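## 4. Setting up the shelf task

Read section 3 first. The robot must be standing, with both wrist mounts strapped on and their cables tucked in, before anyone starts on the shelf.

1. Switch on the robot and the club laptop. Wait for the Willano control program to show both arms as ready.
2. Walk the robot up to the yellow shelving until the hands can come up in front of the boards without touching them. Stop there and lock the legs.
3. Put the slippers on the middle shelf in one row, toes to the back and open heels facing out. Mixed colors are fine.
4. Leave the lower shelf clear under the row. The hands pass close to it on the way up.

**Caution:** Keep your own hands off the shelves once the arms are live. The operator says "arms live" out loud and waits for the spotter to answer.

5. Raise both arms slowly to the start position, palms in, fingers open and a little curled. The right hand should finish below the front edge of the lower shelf.
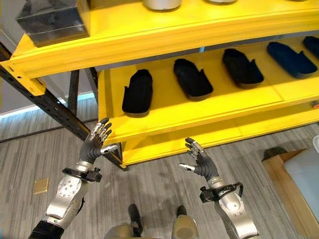 6. Check the head camera view on the laptop. If the left hand covers part of the row, lower it a little and check again.
7. Enter a run name using your team name and the run number, for example Mundance-3. Press Record.
8. Start the task. Each run is limited to 300 seconds — the program stops the arms by itself when time is up.
9. Press Save, lower the arms, and say "arms off" before anyone resets the slippers.

**Note:** If a slipper falls, leave it on the floor until the run ends. Mark the run "drop" in the log and keep the recording.

**Note:** Error 493 means a finger motor has lost its connection. Press Stop, lower the arms, and check the cable on that wrist. If the error comes back, tell Dilani Munshi before trying again.

Teams get 5 practice runs per session. Unused runs don't carry over to the next session. Charging and storage are in section 5.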